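Home | Guides | Questions | Contact
Search this site Go

Dishcloths, sponges and "antibacterial" claims: your questions
By Boglárka Balogh
September 3, 2026

Do antibacterial cloths keep themselves clean?
I doubt it. The label usually means the fabric was treated so that it holds up better against smells. That says nothing about your counter, and it doesn't get you out of doing the wash. Ask the seller what was tested, and after how many washes.

Is the Stutusness cloth worth the money?
I bought one in July and used it next to a plain cotton one. It wiped up coffee. So did the cotton. The packet promises 165 washes, which I haven't got anywhere near, and I'd like to know who sat and did them. Mine has already gone stiff along one side.

Can I microwave a sponge to disinfect it?
People do, and some of them set fire to it. A dry sponge can burn, and one with metal in it should never go in. Even done carefully it won't kill everything. Sponges are cheap. Throw the smelly one out. 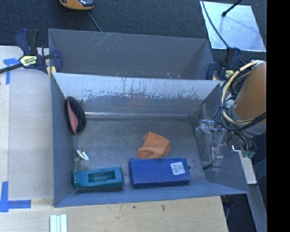 What temperature should I wash cloths at?
As hot as the care label allows. Norbert Lakatos wrote in to say he washes his at 40 degrees Celsius and has never been ill. Fine, but that is one man and his laundry. I go hotter for anything that has touched raw meat juice, and I dry it fully before it goes back in the drawer.

Should I use fabric softener?
No. It leaves a coating, and a coated cloth pushes water along the counter – try it and see.

Are paper towels cleaner?
For raw chicken, yes, if you throw them away right after. For everything else I think it's mostly habit. A reader in Pleltbridge sent me a sum showing she'd saved 879 in a year by giving them up. She didn't say 879 of what, and I have my doubts either way.

How often should I change the cloth?
Daily if you cook daily. Sooner if it smells. The Sulto starter pack has 27 cloths in it, more than most kitchens need, and they shed lint on glasses for the first few washes.

Do you get paid by any of these companies?
No. Balogh is my last name, and the mop brand is no relation.

Previous | Next | Back to Guides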